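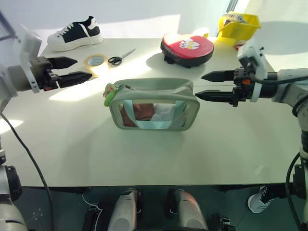
White tabletop in the sun

How do I get a stale smell out of secondhand stuffed animals?

Posted by Omstead, 2026-10-08

Hello everybody! My sister passed along two big bags of stuffed animals that sat in her basement for years, and my little one has already fallen in love with half of them. They look fine, but oh my goodness, the smell – like old newspapers and a wet coat. I ran a few through the washer and they came out looking lovely and still smelling of basement. One has a music box inside, so I haven't dared get that one near water. Is there anything gentle I can try before I give up? I'd hate to tell her they have to go.

Dougal Sutherland

Don't give up yet! I went through this in March with a whole trunk of my mother's things. Put the toys in a big lidded tub with a cup of baking soda, give it a good shake, and leave it shut for two days (longer if you can stand the begging). Then take them outside, brush them off well and let them air in the shade.

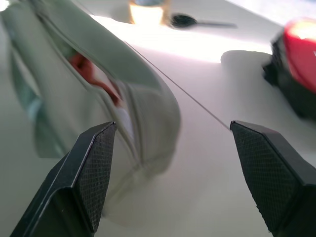
Pale gray-green fabric, very close up

For the washable ones, I'd skip the fabric softener, which only seems to lock the smell in, and add half a cup of white vinegar to the rinse. Dry them all the way through, and I do mean all the way. The middle of a fat bear can stay damp long after the outside feels done, and then you're right back where you started. Squeeze hard and sniff! 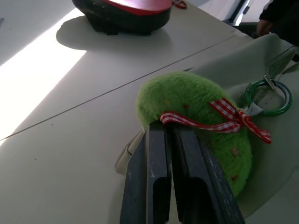 As for the musical one, stick with the baking soda and dab the outside with a barely damp cloth. If you can find the seam, you could snip it and take the box out, but I chickened out of that myself and just did the tub twice.

Plendiren

freezer. 2 nights in a bag. worked on my kid's rabbit, didn't do much for the dog

Marinescu

Seconding the shade part. I left a blue elephant on the porch rail one summer and it faded on one side, poor thing.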